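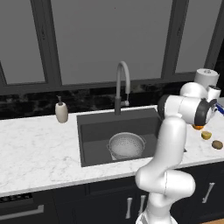 Brarkari Television | Department of Programming and Press

28 April 2024

"Kurkmont" Renewed for Two More Seasons

Brarkari Television announced today that its daytime drama "Kurkmont" has been renewed for two additional seasons. The agreement with the production company Flenero keeps the series in its present afternoon time slot and extends its run on the network's streaming service.

The series follows two rival families who own the hotels and the shipping business in the harbor town of Kurkmont. It has aired 627 episodes to date. In February the program moved to an expanded one-hour format, and the network confirmed that the longer running time will remain in place under the new agreement.

"'Kurkmont' has a loyal audience, and we are pleased to continue our work with Flenero," the Department of Programming said in a statement. "Viewers can expect the return of several familiar characters and a full year of new stories for the Ho family."

The Ho family storyline, introduced last season, will be central to the coming episodes. The family's contested will is to be settled in court, and a long-absent daughter will come home to claim her share of the hotel. Casting for the role has been completed and will be announced separately.

Production will continue at the Flenero studios. Past episodes remain available to subscribers of the Brarkari streaming service. New episodes are added on the morning after broadcast.

Episode summaries and screeners are available to accredited members of the press on request. Please direct all inquiries to the Brarkari Television press office.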